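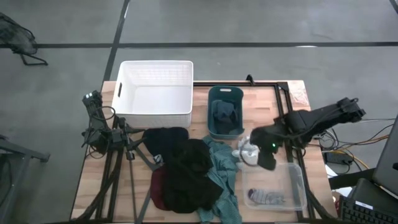 # Selalier Mileage Log

Datasets > Vehicles > Small Cars > Selalier Mileage Log

Filed under: Fuel & Mileage, Owner Data

Fill-ups, repairs and grumbling from one Selalier two-seater, bought used in June from a dealer in Esthorpe who seemed sorry for me. I have written down every tank of gas for it. My family has asked me to stop bringing the notebook to dinner, so it lives online now.

## What you get

- `fillups.csv` – one row per stop at the pump, 2546 rows in all. The tank is tiny and I drive a lot.
- `repairs.csv` – what broke, what it cost, and who I blamed at the time
- `trips.csv` – longer drives only, with start, end and passengers (if any agreed to come)

## Columns in fillups.csv

`odo` is the odometer reading in miles. `gal` is gallons. `paid` is dollars, taxes and all. `full` is 1 if I filled to the click and 0 if I lost patience. Mileage worked out from a 0 row is nonsense, so skip ahead to the next 1 and add up the gallons in between.

`note` is free text. Most of it is weather.

## Known problems

The odometer was swapped after the Irnetside trip, when the old one quit on a hill. Readings after that restart at zero. Add the figure in `offset` and don't trust anything from the two weeks in the middle, when I was guessing from road signs.

Minttu Peltonen borrowed the car for 14 days and logged everything in liters and kilometers, very neatly. I converted her rows. Her mileage is better than mine by almost 8 miles per gallon, and I have checked the math more often than I'd like.

Repairs done at Ó Riain are itemized. Repairs done by me in the driveway show parts only – there is no column for skinned knuckles.

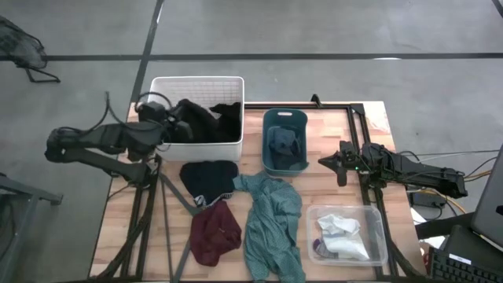

Worktable with clothing and baskets.

## Using it

Any spreadsheet will open the files. Dates are day first, which was Dilwyn Beddoe's idea, and he has since gone back to writing his the other way. If your software turns them into something odd, set that column to text before you import.

Use the data for whatever you like. If you use it to show that small cars are a bad idea, please leave my name off.

Last updated 20/01/2025. Corrections are welcome, except about the color.

Contact | Back to top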